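The Waterworks at Tivness

The road to Tivness leaves the river twice before it gets there, and both times the old pumping station drops out of view behind the hill. Then it comes back, larger, with its square brick tower and its row of arched windows facing the water. Most people who live in town have driven past it several hundred times. Until recently, very few had been inside.

The station was built to send river water uphill to a reservoir at Braltcombe, which had outgrown its wells. The town of Braltcombe paid for it and Tivness supplied the land, and the arrangement caused bad feeling on both sides for decades. Tivness got the smoke, the coal wagons and the noise. Its own houses were not connected to the main until years later. Older residents still call the building "the Braltcombe works," although it has never stood anywhere but Tivness.

From the outside it looks more like a chapel than a place of industry. The tower hides the standpipe. The main hall has a steep slate roof, stone sills and a front door tall enough for a horse and loaded cart. Over the door is a carved panel of reeds and fish, badly worn on the weather side. The architect's drawings show a second panel on the river front, but it was never carved, and the blank stone is still there, waiting.

Inside, the hall is one long room with a floor of red and black tile. Two engines once stood here, side by side. One was sold for scrap. The other stayed because the buyer could not get it through the wall without taking down part of the north gable, and the town refused to let him. It has not moved under its own power since the station closed, but the beam and flywheel are complete, and so is the brass rail the engine men kept polished.

The gallery above is reached by an iron stair. A long wooden counter ran along the wall here, where the engine men wrote up the log at the start and end of each shift.
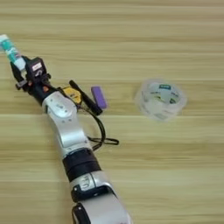
A robot arm over a light wood tabletop.

The logs themselves survive almost entire. They fill 703 volumes, bound in gray cloth, and they record water levels, coal deliveries, steam pressure and weather in the same narrow columns from the first shift to the last. Now and then something else gets in. There are notes about a flood that came over the sill and a calf that had to be pulled from the intake channel. One entry from a hard February reads, in full, "Ice. All hands. No supper."

For years the logs were stored at Liltelby, in the basement of the county annex, and anyone who wanted to read them had to write ahead. They came back to the station after the roof was repaired. They are shelved in the old boiler house, which is dry and has thick walls, and readers can ask for them at the desk.

The roof was the thing that nearly finished the building. When the station closed, the doors were locked and the lead was stripped from the valleys within two winters. Water ran down the inside of the tower and along the tops of the walls. A survey found that 6 of the main trusses had rotted where they met the brick, and that the rest were sound only because the slates above them had happened to hold. The county considered demolition, and a price was obtained. Then the estimate for the roof came in lower than the price for knocking the place down and carting it away, and the argument changed.

The repair used 2455 new slates, laid in among the old ones. They are a shade bluer and will be for a long time. The masons left the old soot on the inside of the boiler house walls, after some debate, and cleaned it from the main hall. The windows on the river side were rebuilt with their original iron frames. Three of the frames had been taken by a farmer near Marar and put into a barn, and he gave them back when he was asked.

Not everything went so smoothly. The tile floor had to be lifted at the east end to deal with a collapsed drain, and when it was put down again the pattern no longer met the wall squarely. A visitor walking from the door to the engine can see the black diamonds drift to the left by the width of a hand. The tiler offered to start over. There was no money for it, and the floor stayed.
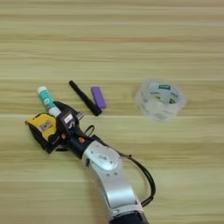
Under the hall is the part that visitors ask for most. A short flight of brick steps goes down to the wet well, a round chamber where the river came in through an arched culvert before it was lifted by the pumps. The brickwork is as careful as anything upstairs, with a band of yellow brick at the high water mark and a stone lip all the way around. It was built by the same crew who built the tower, and hardly anyone outside the station was ever expected to look at it.

Stories have collected around the culvert. It is said to run all the way to the mill at Liltelby, and to have been used to move liquor, or deserters, or a body, depending on who is telling it. The drawings show it ending at the riverbank, a short walk away, behind an iron grate. The grate is still there and can be seen from the towpath when the river is low. This has done nothing to stop the stories, and schoolchildren arrive already knowing which one they believe.

The reservoir at Braltcombe is still in use, fed now from a modern plant upstream. The old main that joined it to the station was filled with grout where it passed under the road and simply left in the ground everywhere else. Its line shows up across the fields in a dry summer as a strip of paler grass, running straight up the hill and through the hedges.

What happens to the building next is not settled. The hall can be rented, and the income covers the heating but does not cover the tower, where the pointing on the upper stage is loose and the stair has been closed. The coal store has no use at all yet. There have been proposals for a café and for workshops, and one for apartments that was withdrawn after the first public meeting.

For now the station is open on most afternoons from spring through fall. The entrance is through the side door in the yard, and the big doors at the front are opened only when the weather is good. Parking is on the river side of the road. The wet well is closed whenever the water is above the yellow bricks.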